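Bench notes, hand-held gripper. Tape this inside the cupboard door. Changed a few things in August after the Trernano job so toss the old sheet.

## Before you pick it up

- Wipe the pads. Damp cloth, drop of dish soap, dry with something that doesnt shed. No alcohol on the ridged ones, goes chalky after a month or two
- Look at the ridges. Any torn or rounded off, swap BOTH pads. One new and one old pulls sideways
- Screws in the finger mounts: snug, then stop. Those holes strip easy. Ask me how I know
- Open and close 3 times, slow. Gritty feel = crumbs in the slide. Old toothbrush, then a dry wipe
- Wipe the lens last, with the glasses cloth. Not your shirt

## Weight and what not to grab

House limit is 500 grams. The Tuteck kitchen scale lives on the shelf, use it. Anything over 300 and you go slow and stay low over the table.

Never:

- open drinks
- glass, unless it's on a folded towel
- anything plugged in. Unplug first, coil the cord
- blades, pins, hot pans
- other people's phones

Lidded stuff, grip the body and leave the lid alone. Lids come off. Paper cups get a light squeeze, empty ones only.

## Setting up a table

Rule of thumb, leave a hand's width clear around whatever you're going for. Real tables are messy and thats fine, we want messy, but you need a way in and a way out.

1. Move laptops and anything with a person's name on it.
2. Drinks to the back. Check the caps.
3. Flat paper is the hard one. Cards, leaflets, booklets. Let a corner hang over the edge or prop it on something, otherwise you scrape the tabletop and chew the pads.
4. Long thin things (mics, pens, spoons) get gripped near the middle, jaws square across. If it's lying at an angle turn your wrist first, THEN go down.
5. Come in with the jaws already open, over the spot you want. Dont open them on the way down, you'll knock the neighbors. 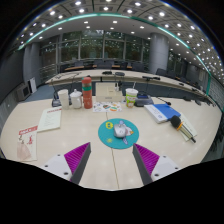 6. Close till it holds, lift an inch, wait a second, carry. If it slips in that second put it back and start over.
7. Put down means put down. No dropping from height, not even soft stuff.

## Putting it away

Jaws shut but not clamped, pads flatten if you leave them squeezed. In the Clustum case, fingers up. Charger out of the wall overnight, that one's an insurance thing and not up for debate.

Write it in the log. What you moved, anything dropped, anything chipped. Last entry was 836 so carry on from there, no skipping numbers. Drops go in even when nothing broke.

Spare pads are in the Després cookie tin, second drawer. Running low, tell somebody before its empty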